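Open Day Helpers Wanted at the Honuvton Robot Workshop

We're getting ready for our August open day, and we're looking for 6 friendly people to help us welcome visitors. You don't need to know a thing about robots (plenty of us didn't when we started!), but you should enjoy talking with folks of all ages and be happy on your feet for an afternoon. The demonstrations take place in Room 305, and the one people tend to gather around is the clothing table, where two arms work together on denim and a leather belt.

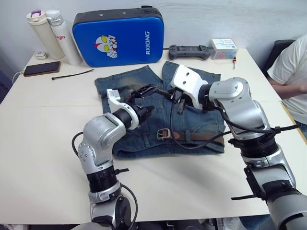
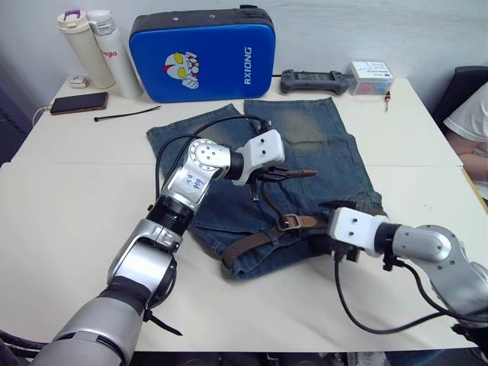
Helpers will greet guests at the door, bring small groups through and pass questions along to Hui-mei Yen and Tipene Tawhiri, who run the demonstrations. We can take 44 visitors at a time, so a calm voice and a bit of patience go a long way - especially when the school groups come in. Doors open at 1 p.m., and we'd love to have you there by noon for lunch and a walk-through.

The work is paid, and we'll cover your bus fare too. To apply, send a few lines about yourself to Sum-yee Mok at the Honuvton front office, and please mention any languages you speak - we always have guests who would be glad of it.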